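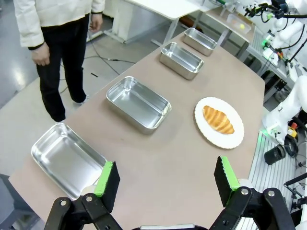

## Looking after stainless steel pans and trays

Stainless steel doesn't rust easily, but it does stain, spot and scratch. Most of the damage comes from the sink.

**Daily washing**

Wash in hot water with a little dish soap and a soft sponge. Dry right away with a clean cotton towel. Air drying leaves white rings, and in hard water areas the rings build up until they feel rough.

Don't leave salty water standing in a tray overnight. Salt makes tiny pits in the surface and they can't be polished out. The same goes for pasta pots: add the salt once the water is boiling.

**White spots and rainbow marks**

Mix one part white vinegar with three parts water. Wipe it on, leave it for five minutes, rinse and dry. Rainbow marks come from heat and do no harm, but the same mix takes them off.

**Burned-on food**

1. Cover the bottom with water and add two tablespoons of baking soda.
2. Simmer for ten minutes. For a thin baking tray, pour in boiling water and let it sit instead.
3. Scrape with a wooden spoon.
4. Repeat if needed before you reach for anything stronger.

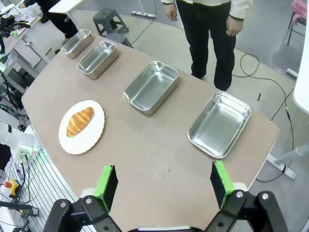
Steel wool is a last resort. It leaves scratches that catch food the next time, and loose bits of it can rust in the sink. A nylon pad does nearly as well. If you use a powder cleanser, make a paste first and rub along the grain of the metal.

Never use chlorine bleach on stainless. Check the label on spray cleaners too, as a lot of them contain it.

**Fingerprints**

A drop of mineral oil on a dry cloth clears them from the outside of a pot or the front of a fridge. Buff until the cloth slides. Skip the oil on anything that goes in the oven.

**Storage**

Stack trays with a sheet of paper towel between them. Keep knives out of the pile. My old carbon steel Sabatier spent one damp September in a drawer against a steel tray and left an orange stripe on it. Vinegar and baking soda got it off in two rounds.

**Warping**

Thin trays twist when they go from a hot oven to cold water. Let them cool on the stove first. A slight twist often goes away by itself as the metal cools. A tray that rocks on a flat counter is still fine for roasting vegetables, but use another one for cookies.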